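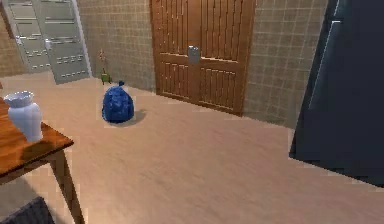 Le sac bleu au départ d'un essai, dans la pièce simulée qui sert au réglage de Ruppert.

Accueil Enquêtes Ateliers Machines Courrier Archives

Magazine > Machines > Entretien

13 septembre – Par la rédaction

Ruppert, ou l'art de prendre un sac par le nœud

À Ornska, un robot ramasse les sacs-poubelle d'une maison de convalescence. Le plus difficile se passe avant, à l'atelier, entre un poignet démonté et un écran.

Le matin où nous arrivons chez Ludden, Ruppert n'a plus de main droite. Il faut préciser qu'il n'a jamais eu de main gauche. Le robot, une base à roues surmontée d'une colonne et d'un seul bras, est garé contre l'établi, et son poignet est ouvert sur un tapis de caoutchouc. Les vis sont rangées dans un moule à muffins, dans l'ordre du démontage. La technicienne chargée de la machine nous demande de ne pas toucher au moule, et nous tenons nos sacoches serrées contre nous pendant toute la visite.

Ruppert a été fabriqué par Brudeck, une petite entreprise qui livre ses machines à peu près nues : le bras, la base, un logiciel de commande et un classeur. Le reste est le travail de Ludden, l'atelier qui installe et entretient le robot pour la maison de convalescence, à l'autre bout de la ville. Là-bas, Ruppert fait sa tournée le soir. Il passe dans les salons et les pièces communes, il saisit le sac que le personnel a fermé et posé par terre, et il l'emporte jusqu'au local des déchets. Il ne vide pas les corbeilles et n'ouvre aucune porte.

La tâche paraît modeste. Elle a pourtant demandé un hiver entier de réglages, et une bonne partie de ce temps a été consacrée au nœud.

Un objet sans forme

Un sac-poubelle est un objet désagréable pour une machine. Une caisse a des bords, une bouteille a un axe, et l'on peut mesurer les deux une fois pour toutes. Un sac change de silhouette selon ce qu'il contient et selon la manière dont on l'a posé. Le plastique brille, et les reflets se déplacent quand la caméra se déplace. Si la pince serre trop bas, elle peut percer la paroi. Si elle serre trop haut, elle n'attrape que l'extrémité du plastique, qui glisse.

La solution retenue à Ornska est celle que prendrait n'importe quel habitant avec deux sacs à descendre : tenir le col, juste sous le nœud. Les deux doigts de Ruppert viennent donc par-dessus, à la verticale, s'écartent, descendent et se referment. Le poignet tourne ensuite d'un quart de tour pour resserrer le plastique. Ce quart de tour n'était pas prévu dans le classeur de Brudeck. Il a été ajouté chez Ludden, et c'est lui qui use le poignet.

« On gagne en tenue ce qu'on perd en câble », résume la technicienne, en nous montrant la pièce fautive. C'est une nappe plate qui relie le capteur d'effort à la carte du bras. À chaque saisie, elle se plie au même endroit. En avril, elle a commencé à donner des valeurs fausses pendant un instant très court, au moment de la rotation. Le robot croyait alors que le sac pesait soudain très lourd et, par prudence, le reposait. Le personnel le retrouvait au milieu d'un salon, immobile devant un sac couché.

Il a fallu trois visites sur place pour comprendre. Les deux premières ont été perdues à soupçonner la caméra, puis le revêtement du sol. À la troisième, quelqu'un a eu l'idée de faire tourner le poignet à vide, la pince ouverte, en regardant la courbe du capteur. Le pic était là, sans aucun sac.

La pièce sur l'écran

Quand la main est démontée, le travail continue à deux mètres de l'établi, sur un écran. Ludden entretient une pièce simulée dans laquelle chaque changement est essayé avant d'être chargé sur la machine. Elle ne copie aucun salon de la maison. On y trouve un plancher clair, une grande double porte en bois brun, des murs à petits carreaux beiges, une table avec un vase blanc, une petite plante en pot contre le mur. Le sac, lui, est bleu roi, fermé par un petit nœud dressé, et il attend seul au milieu du sol.

Nous avons demandé pourquoi ce décor plutôt qu'un simple plan gris. La réponse tient au programme de vision. Sur un fond gris, il trouvait toujours le sac, ce qui n'apprenait rien. Avec les lames d'une porte, le quadrillage des murs et une ombre douce couchée sur le plancher, il doit faire un vrai choix. L'ombre a été longtemps le meilleur piège. Une ancienne version du programme la comptait comme une partie du sac et déplaçait d'autant le centre estimé. La pince descendait alors à côté du nœud, avec beaucoup d'assurance.

Une série d'essais compte 100 départs. D'un départ à l'autre, le sac est déplacé, tourné, un peu affaissé, et la lumière change de côté. Le programme calcule chaque fois le point de saisie, puis le trajet du bras. La technicienne ne regarde pas tout. Elle trie les échecs et les rejoue un à un, au ralenti, une tasse de thé à la main. Dans la série qui a précédé notre visite, il y en avait 19. Dans celle du matin, 13, et elle les trouvait plus intéressants que les autres, parce qu'ils se ressemblaient : le nœud penchait du côté opposé à la caméra.

La correction a consisté à faire avancer la base un peu plus loin avant la descente, pour que la caméra de la colonne voie le col du sac sous un autre angle. Cela allonge la tournée. La maison a été prévenue et n'y a pas vu d'inconvénient, les couloirs étant tranquilles à cette heure.

Il reste des choses que la pièce simulée ne sait pas dire. Le plastique y glisse trop régulièrement. Un vrai sac accroche, cède, puis accroche encore. Pour cette raison, aucune force de serrage n'est réglée à l'écran. Elle se règle à l'établi, avec de vrais sacs remplis de chiffons et de papier, et avec un peson de pêcheur suspendu à un crochet.

Remonter la main

Vers la fin de la matinée, la nouvelle nappe est en place. Elle est plus longue que l'ancienne et forme une boucle dans le boîtier du poignet, de sorte que le pli se répartit. Brudeck, consultée, a donné son accord par écrit, à condition que le capot reste celui d'origine. La boucle tient sous le capot avec très peu de jeu, et la première fermeture échoue. On rouvre, on repousse la nappe avec un bâtonnet de bois, on referme. Les vis reviennent du moule à muffins dans l'ordre inverse.

Viennent ensuite les garnitures des doigts. Ce sont deux plaques de caoutchouc strié, collées, que l'on change quand les stries ne se sentent plus sous l'ongle. Le classeur donne une durée, mais l'atelier préfère l'ongle. L'ancienne colle est grattée, la surface est nettoyée à l'alcool, et il faut attendre. Pendant l'attente, la technicienne remplit le carnet de la machine, un cahier d'écolier à couverture rigide où chaque intervention occupe une page. Nous le feuilletons avec sa permission. L'écriture change plusieurs fois. Une page ne contient que cette ligne : « Roue gauche, ficelle. » Une autre explique sur deux colonnes comment nettoyer la vitre de la caméra, et quel chiffon ne plus jamais employer.

Le dernier point est le calibrage entre la caméra et la pince. Une plaque imprimée de carrés noirs et blancs est fixée entre les doigts, et le bras la présente à la caméra dans une suite de positions. L'opération est lente et un peu solennelle, comme si Ruppert montrait un diplôme. Si le poignet a été remonté avec le moindre décalage, c'est ici qu'on le voit. Ce jour-là, l'écart est dans la tolérance, et la plaque retourne dans son tiroir, emballée dans un torchon propre.

Le premier vrai sac est posé sur le sol de l'atelier, entre l'établi et la machine à café. Ruppert s'approche, s'arrête, avance encore de la petite distance ajoutée. Les doigts descendent autour du col, se ferment, tournent. Sur l'écran, la courbe du capteur monte avec le poids du sac et reste lisse. La technicienne fait recommencer avec le nœud penché de l'autre côté, puis avec un sac presque vide, que la pince soulève en emportant aussi un pli du fond.

Elle note le pli dans le cahier. Pour les sacs légers, la maison a déjà reçu une consigne simple – chasser l'air avant de nouer – et une feuille plastifiée la rappelle à l'entrée du local. La technicienne voudrait quand même essayer une descente moins profonde. Ce sera pour la prochaine série, car la camionnette est réservée pour le début de l'après-midi et Ruppert doit encore être sanglé.

Pour le transport, le bras est replié contre la colonne et bloqué par une cale en mousse. Le conducteur de la camionnette vérifie la cale, puis la sangle, puis la cale de nouveau. Le cahier voyage à l'avant, sur le siège du passager, avec le sac d'essai et un rouleau de garnitures neuves.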